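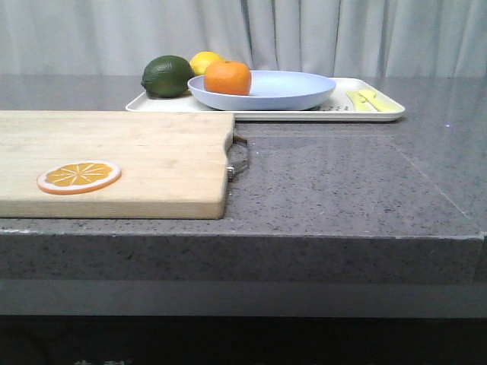 Figure 4. Citrus station: board at the front of the counter, tray behind it.

4. Setting Up the Citrus Station

This section covers placement of the cutting board, tray, plate and display fruit for the Trimasmont kitchen layout. Complete Section 3 (Counter and Curtain) first. The station takes about 15 minutes to set up.

4.1 Before You Start

Clear the counter and wipe it with a damp cloth. Dry it fully. Check the parts against the packing list. Treson display slices are packed flat between sheets of paper and are easy to throw out with the wrapping.

CAUTION: Display slices are not food. Keep them away from small children and pets. Do not store them in the same container as fresh fruit.

4.2 Board and Tray

1. Lay the cutting board on the left half of the counter with its long side parallel to the front edge.
2. Turn the board so that the handle points right, toward the open part of the counter.
3. Press down on each corner in turn. If the board rocks, lift it and check for grit underneath.
4. Set the tray behind the board, slightly right of center. Leave enough space to lift the board without touching the tray.
5. Place the lime on the left end of the tray. Leave the right end open.
6. Lay one orange slice flat on the board.

NOTE: The curtain should hang freely behind the counter. If the tray pushes against it, move the tray forward.

4.3 Plate and Whole Orange

The plate used at this station is the light blue one with the ridged inner slope. The white Collet plates belong to the breakfast layout (Section 6) and should stay in their carton.

1. Wipe the plate and check the rim for chips.
2. Set the plate on a level surface within reach of the board.
3. Place the orange on the plate with the stem end facing up.
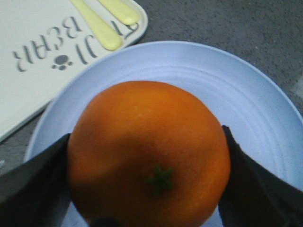

Let go of the fruit slowly. If it rolls, turn it a little at a time until it settles, keeping the stem end as close to the top as possible. Do not use putty or tape to hold it. Both leave marks on the peel and on the plate.

NOTE: Replacement oranges vary in size. One that touches the plate rim is too large for this layout.

4.4 Adjusting the Slice

The slice can go anywhere on the board as long as it lies fully on the wood. Two positions are in common use:

Position A: toward the outer end of the board, away from the handle.
Position B: closer to the middle, with bare wood on all sides.

To change position, lift the slice by its rim. Do not slide it. Dragging a slice wears the colored edge and can scratch the board finish.
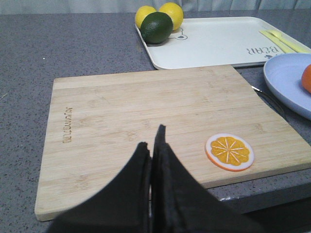

After moving the slice, check that it lies flat. A slice that has warped in storage can be pressed overnight under a book.

4.5 Care of the Board

Wipe with a damp cloth and dry at once. Do not soak the board or put it in a dishwasher. Oil it with Valent board oil, part no. 178, when the surface looks dull. Wait until the oil has soaked in completely before putting the slice back. Spare slices are ordered as part no. 198.

CAUTION: Do not cut real fruit on a board used for display slices.

Section revised by Apolline Jacquet, March 30, 2024. Continue to Section 5, Sink Area.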